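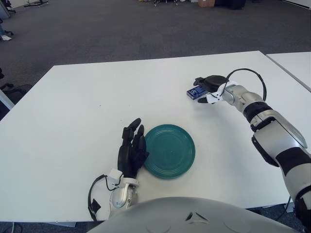 Figura 2. Plato llano de esmalte verde azulado, con anillos concéntricos en relieve junto al borde.

4.2. El color del plato y la cantidad servida

La idea de que un plato de color contrastado reduce la ración circula desde hace años en manuales de dietética y folletos de comedor escolar, casi siempre sin referencia. Cuando la referencia existe, suele remitir a trabajos con muestras pequeñas y una única comida observada. Nuestra revisión partió de 2321 registros; tras aplicar los criterios de la sección 3 quedaron 46 estudios, y de ellos solo 30 comunicaban el peso servido y el peso consumido por separado. Los demás mezclan ambas medidas o infieren una de la otra, lo que impide saber si el comensal se sirvió menos o dejó más en el plato.

Hrubý y Paulík defienden que el contraste entre alimento y vajilla actúa como señal de volumen. El argumento es plausible, pero descansa en el ensayo de Nudcombe, en el que los grupos comieron a horas distintas y con menús que no eran equivalentes. La réplica de Mullemthorpe corrigió el horario y el efecto se redujo hasta confundirse con la variación entre mesas. Resulta llamativo que la discusión posterior siga citando el primer ensayo y apenas mencione el segundo.

Tampoco el relieve del borde ha recibido un trato cuidadoso. Un ala ancha o con molduras (véase la figura 2) resta superficie útil, y es difícil atribuir al color una diferencia que podría deberse a la geometría de la pieza. Pocos autores informan del diámetro interior; algunos ni siquiera indican si el plato de control tenía la misma forma.

Jarmila Hrubý nos señaló, en comunicación personal, que los datos sin agregar de Nudcombe no se conservan. Hemos mantenido el estudio en el análisis principal y lo excluimos en el de sensibilidad, cuyos resultados se presentan en la sección 4.3.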